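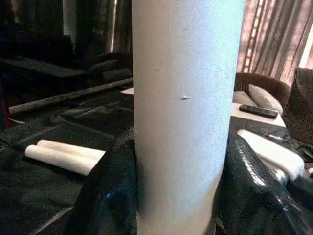

White rolls, black plastic and a black-covered table at Skulladmont.

Staff Pages > Skulladmont > Working with Fimby > Questions

6 min read

December | By the Keskin day desk

Keskin put a robot arm into the restocking work at Skulladmont this fall. The answers below were collected from the break room, the suggestion box and one long note taped to the linen cupboard. If your question is missing, it may have been merged with a more polite version of itself.

What does Fimby do?

Fimby picks things up from the table and puts them in bags. For now that means rolls: paper rolls for the bathrooms, rolled hand towels, and the long rolls that go to the kitchen. Each room bag gets what its list says it gets. Fimby is fairly good at this and very slow, like most of us in our first month.

Is it replacing anyone?

No one at Skulladmont has lost a job or hours over it. The packing hours went to rooms, where we were short anyway. Keskin has put that in writing through the end of the current contract with the lodge. After that we know what you know. We asked for a longer promise and got a pleasant reply about reviewing things in the spring.

Who works with it on a shift?

One person, on the rota as "table." You open the packs, lay out the rolls, hold down whatever needs holding down, and check the finished bags before they go on the cart. The table job rotates. If you'd like to swap out of it, or you like it and want more of it, tell the day desk before the rota goes up.

I used to pack every room bag myself in a morning. How long does it take now?

Longer. A practiced person can pack bags for all 30 rooms before the first coffee break. Fimby needs until lunch on a good day. The argument for it is that the person at the table can label, check and fold while it works, and that no one goes home with packing wrist. The argument against it is that you have to listen to it.

Why does it stop all the time?

Mostly plastic. Shiny black bags are hard going for it. They wrinkle, they catch the light from the windows, and a fold that looks like nothing to you can look like the end of the world to Fimby. Flatten the bag, pull the nearest curtain a little, and press Resume. If it stops 5 times in one session, switch it off at the wall panel and pack by hand. You don't have to ask first, and you don't have to feel bad about it.

It also dislikes white rolls on a white tabletop. Use the black cover. It doesn't need to be ironed (somebody did iron one, which was noted with respect).

Can we get different bags?

We've asked. There is a full store of the black ones and the feeling upstairs is that they should be used up first. At the present rate that will be well after Fimby has been replaced by something with a nicer name.

Why is it in the lounge?

The supply room is too narrow for the arm's full reach, and the laundry is too damp. The lounge had sockets, floor space and the wicker chairs, which have become the most defended seats in the building. Guests get the lounge back at 3 p.m. Please have the table cleared by then, including the sheeting.

Can I sit down while it works?

Yes. This was asked more than any other question, usually in a whisper. Sitting is fine at the table job as long as you can see the arm and reach the stop button. Several people have reported that it feels wrong to sit while something else works. We're told this wears off.

What about my phone?

Keep it off the black cover. A phone on the far table is fine. Fimby has been taught what a roll is, but its confidence is wider than its education, and anything within reach is at some risk of ending up in the bag for Room 12.

What is Clula, and does it report on us?

Clula is the software that holds the room lists and logs what Fimby has packed. It records bags, stops and restarts. It does not record who was at the table. The rota does, of course, so anyone with both sheets and a free evening could work it out. We raised this. Keskin's answer is that stop counts will not be used in anyone's review, and we have a copy of that answer pinned beside the key safe. Read it, and speak up if you ever hear a stop count mentioned in a one-on-one.

Clula will also send you a message if a bag is late. You can turn these off. The setting is under "Encouragement."

Who gets blamed when a room is short?

The bag check is still done by a person, so there was some worry that the person would collect the complaints while the robot collected the credit. For now a short bag goes in the log as a short bag, with no name next to it. During the first month we logged 56 of them, most from the same wrong setting for double rooms. They were topped up from the cart.

Do I need training?

A half-hour with whoever had the table last, then one supervised session. Both are paid. There's a training video too. It shows a much cleaner room than ours and an operator who never has to move a pillow.

Does the table job pay more?

No. The official view is that it's lighter work. The view from the table is that it's lighter on the back and heavier on the patience, and that the second should count for something. It's on the agenda for the pay talks, under the item about parking.

Can it make beds?

No. It was asked to pull on a pillowcase once, as a test. We have no plans to repeat this.

What happens in a power cut?

The arm stays where it is and the brake comes on. Don't pull on it. Slide the rolls out from under, pack by hand at the other end of the table, and call the day desk when the lights are back. The paper room lists are in the green folder, and they're correct up to the last time someone remembered to print them.

Can we name it something else?

Fimby is the maker's name and it's printed on the service contract. Unofficially it already has several names, one of which had to be wiped off the rota board before a guest tour.

Where do I send more questions?

Day desk, or the box by the linen cupboard. Notes taped to the arm itself will be packed.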